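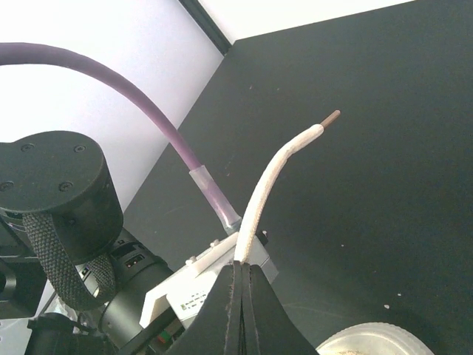 Figure 3. White braided cable held between two black gripper fingers, with a short length of bare wire at its upper end.

4.2 How viewers find out when a show comes back

The first thing we learned from the diaries is that people who want to know when a series returns rarely ask the channel that makes it. They type the title and the word "when" into a search box and take their chances. What they get is a page that repeats their question four times in slightly different words, shows them a countdown clock, and then admits, some way below the clock, that no date has been announced. We collected 3400 such pages over one television season. The clock was present on most of them. What it was counting toward was harder to establish.

Our 70 diary keepers, all of them living in Prakville or Umham, were asked to write down every attempt to find an air date, a renewal or a cancellation, and to say how they felt afterward. The last question was added by Radu Ghiță over the mild objections of his co-authors, and it produced the best material in the study. "Informed" appears twice. "Older" appears more often than that.

Three shows carried most of the traffic. The largest was Narnero, a singing contest in its sixth season, whose producers had the habit of moving the broadcast by a day whenever there was football. The second was Gavrilă, a family drama that ended on a cliffhanger in December and then went silent. The third was the companion program to Narnero, in which former contestants watch old episodes of Narnero and talk over them. We had planned to treat the companion as a minor case. Viewers did not see it that way, and several could give its schedule more reliably than they could that of the parent show, perhaps because it always went out on Thursday and had no football to contend with.

The listing pages handled companion programs badly. Most of them could not tell a commentary season from an ordinary one, so that season two of the companion, which revisits season four of the contest, was filed at different times as season two, season four and, on one memorable page, season 24. Diary keepers who followed these pages sometimes arrived at an episode they had watched years before. One of them watched it again anyway and marked the search as successful. After some discussion we coded it as successful too.

Renewal status was worse. We sorted the wording used on the pages into 15 types, which Darius Sârbu and Brândușa Sârbu applied separately and then compared at the kitchen table. (They are married, and agreement was high on all but "pending," a word over which we understand there is still some feeling.) The commonest type was the status that is given as a question: "Renewed or cancelled?" stands as a heading, and the paragraph under it invites the reader to check back soon. A smaller group of pages declared Gavrilă both renewed and cancelled, one status in the heading and the other in the summary box. Since no decision had been made public, both were wrong, though in fairness one of them was going to be right eventually.

We also looked at the item headed "Is it worth watching?", which nearly every page includes. In our sample the answer was yes. It was yes for Narnero, yes for its companion and yes for a cookery program that had been withdrawn after two episodes. The reasons given were closely related to the broadcaster's own press text, and in many cases were the press text, stopping wherever the space ran out. Kohei Miyazaki has suggested that readers treat these paragraphs as a kind of wallpaper, and the diaries bear him out: over half of the keepers could not recall having seen one, including 15 who had copied a sentence of it into their diary.

How much does any of this matter? Missing an episode is a small harm, and the streaming version is usually up by morning. But contest shows are watched to be talked about, and a viewer who learns the winner from a colleague at nine o'clock has lost the only part of the evening that could not be replayed. Mircea Toma's interviews, reported in Section 4.3, suggest that such viewers blame the channel first, the colleague second and the listing page hardly at all. Most of them went back to the same page the following week.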